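Usuga are touring again in November, and I'm so happy I could yell! Nineteen months without a show, and now they've got 23 dates lined up, with Ziltell opening every night. 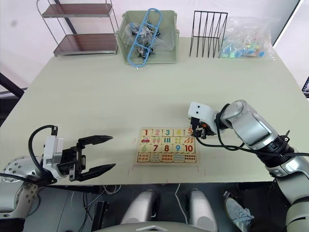 A number puzzle on the table.

I caught them once at the Nilach, a room that holds 185 people, and my ears rang for days (worth it). Maribel Henao is back on drums – yes, really – and the new record, Cemness, gets played start to finish.
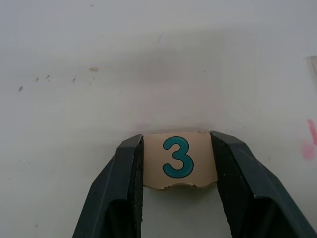

Tickets

They go up at noon and cost $30 at the door or online. I'll be hitting refresh with everyone else. 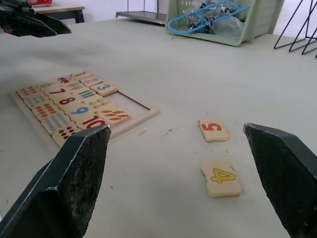 Rawiri Tapsell wrote in to say he'd trade the whole new record for one old song in the encore. I'd take both!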